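Open day at the Clerkero woollen mill

I have wanted to see inside the Clerkero mill since we moved to Fudalport, and in February they finally opened the doors for an afternoon. I went with a thermos, sensible shoes and very high hopes, and I came home with 6 skeins of yarn I had no plans for. What a place!

The tour starts in the sorting shed, where the fleeces come in. The smell hits you first — lanolin and hay, a bit like a warm barn — and then you notice how different the greys are from one another. Our guide let us pull a lock from each bale and feel it between our fingers. I could have stayed there all day, but there were 19 of us in the group and the next lot was already waiting at the gate.

From there you go up a steep set of stairs to the carding room. The big carder is 109 years old and still runs most mornings. They switched it on for us and the floor hummed right up through my boots. Fleece goes in at one end looking like something the dog slept on, and comes out the other as a soft, even web you could read a newspaper through. I may have clapped.

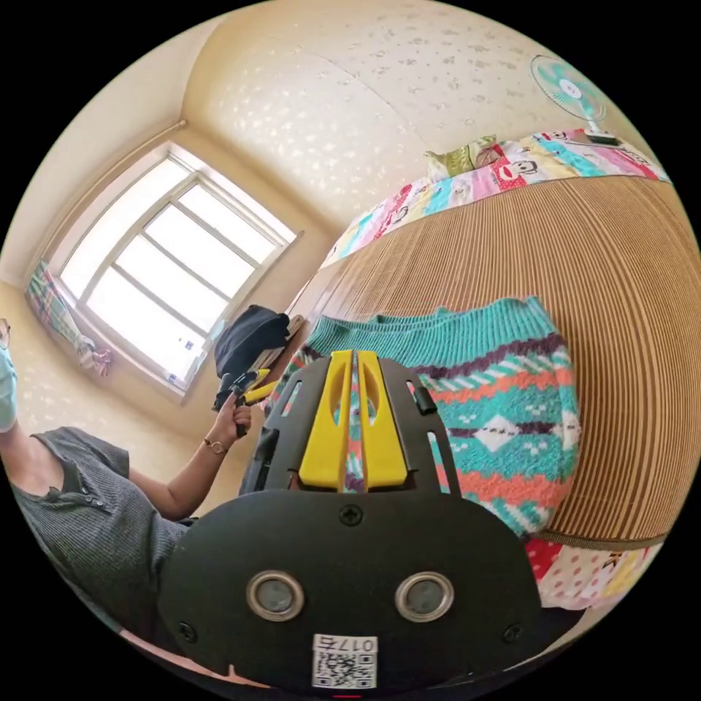
Knitted sweater draped over a ribbed tan headboard panel.

Spinning and dyeing are in the newer building across the yard. The colour I fell for is called Odel, a greeny blue that changes every time you move it toward the window. They dye it in small batches, so if you're knitting anything large, buy all your skeins at once (I've learned this one the hard way, with a cardigan that has one odd sleeve).

Lunch was pumpkin soup from the Kaewkla stall by the loading dock, with plenty of ginger and a good thick slice of bread. The line was long but it moved quickly, and everyone in it was talking about knitting.

Parking is in the paddock behind the mill, and it gets muddy near the fence. The shop takes cards. Tours run for 60 minutes and the last one leaves at 3 pm, though ours ran over and I didn't hear a single complaint.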